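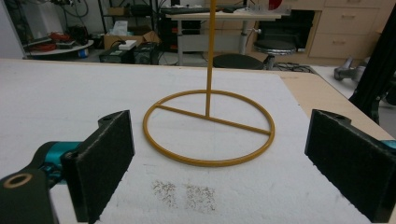
May 2018, Kistlow workshop

Pyo has been on stand assembly since Monday and the yellow ones are what it likes least. It copes with the base hoop. It dislikes the crossbar, which it regards as a personal insult, and it goes wide round the upright as if the thing might bite. Bernadette Haddad says she trained apprentices with the same habits and they came good in the end.

Molham want 200 stands a run and the full order is 3970. By hand the bench did 50 on a decent day with the radio on. Management's slide has Pyo doing rather better than that, and the slide has never had to pick anything up.

What has changed so far, for my own benefit:

Sheila no longer lifts stands. She now watches stands being lifted, and says her back is better and her temper worse. She has asked twice what her job is called. I wrote "cell operator" on the rota and she crossed it out.

Tea is at ten whatever happens, but now one of us stays behind in case Pyo stops. It does stop. It waits until the kettle has boiled.

The Flidulari software logs every pause as "operator delay". Have written to them about this. Their reply thanked us for our engagement.

Talking at the bench is down. Bernadette noticed it first - two people fitting rods face each other, two people minding a machine both face the machine.

To do: new sheet for the table, it's marked. Look at pad wear, the bottom edges are going ragged. Ask whether the October review covers regrading, and get it in writing this time. Sheila Hartley to have the stop button moved to her side, as she's the one who uses it.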